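Fixing aluminium extrusion posts to a tabletop

Trerkside workshop notes, sheet 7

Slotted aluminium posts can be stood directly on a tabletop with corner brackets, without a base rail. The method suits light uprights that carry cloth, a lamp or a cable. It does not suit shelving.

You will need

Two lengths of slotted extrusion, cut square
Two corner brackets per post
Bolts and slot nuts to match the extrusion
Wood screws 3 mm shorter than the top is thick
Pencil, square, bradawl, drill, hex key

Marking out

Clear the table and wipe it down. Measure in from each end and draw a line across the top with the square. Stand the post on the line and trace its foot. Check that both outlines are the same distance from the back edge, then measure between them at front and back. The two figures should agree. Anything more than 3 mm out will show once a backdrop is hung.

Fitting the brackets

Slide a slot nut into the groove from the cut end before the post goes down. Fit each bracket loosely, with its lower face flush with the end of the post. Put the post back on its outline, mark the screw holes with a bradawl and take the post away to drill. Wrap tape around the bit at 20 mm, or less on a thin top.

Drive the wood screws first, then tighten the bracket bolts. Done the other way round, the post is pulled off vertical as the screws bite. Check with the square on two faces and slacken the bolts if it needs correcting.

Opposite faces or adjacent faces

Brackets on opposite faces resist movement in one direction only. Roxana Stanciu prefers adjacent faces for anything over waist height, and our later tables follow that. Ovidiu Văduva adds a thin rubber washer under each bracket on painted tops, which stops the finish from cracking around the screw.

Hanging cloth behind the posts

Use a plain, matt fabric in a dark colour. Hem the top edge and hang it clear of the posts so that the grooves remain accessible. Steam out the folds after hanging.

Retighten all bolts after a week of use, and again if the table is moved.

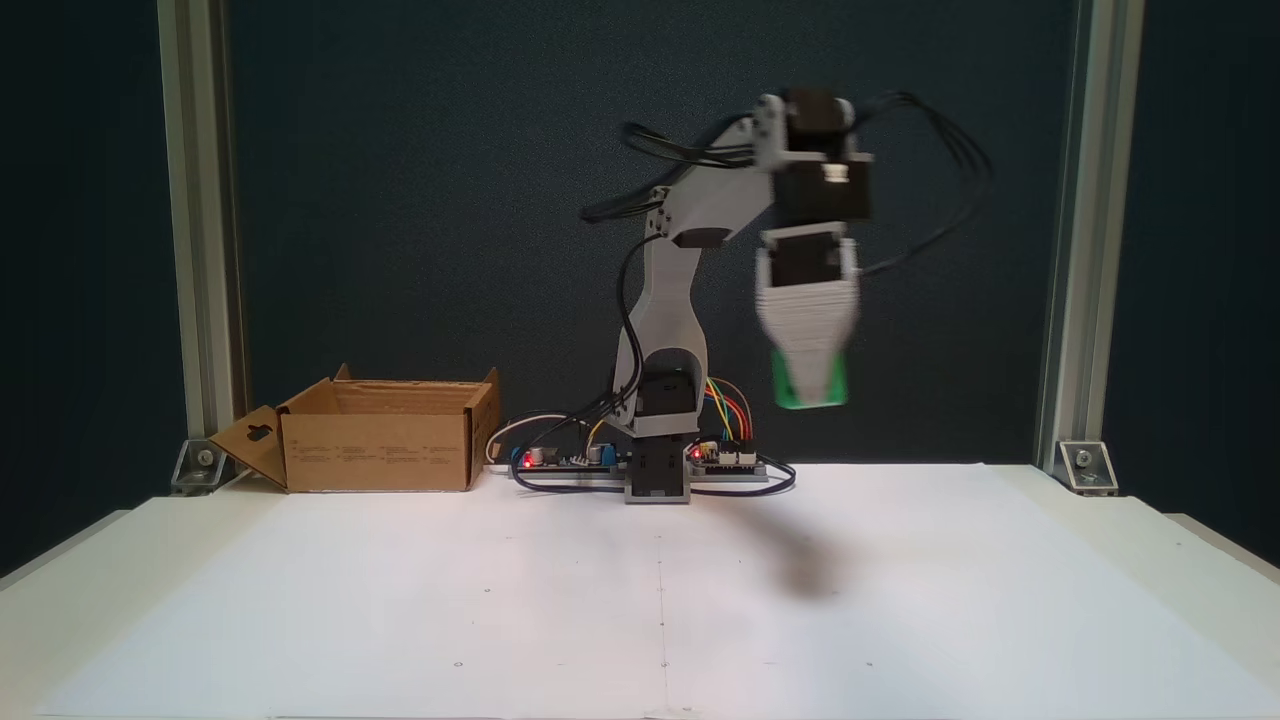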